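Ticket 494 -- Kastau cleanup kit, crumbs left on desk mat
Opened: March 10, 2019
Site: Zillgate, room 9
Status: Open

Reported problem: after the table is cleared, small crumbs stay behind on the dark mat. Larger pieces go into the bag without trouble.

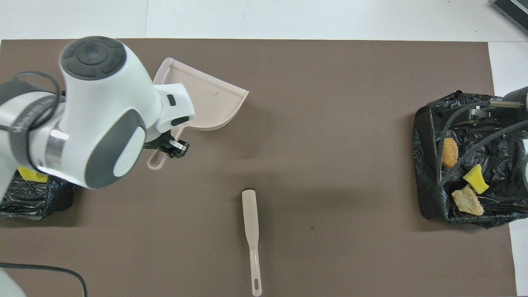 Pink dustpan and scraper, with bag at right. A few specks still on the mat.

Checked the bag: cookie-like piece, yellow sponge, tan crumbled chunk. No change needed there.

Next step: shake out the mat -- do not wipe it -- and repeat with 2 fresh bags. Update this ticket with the result.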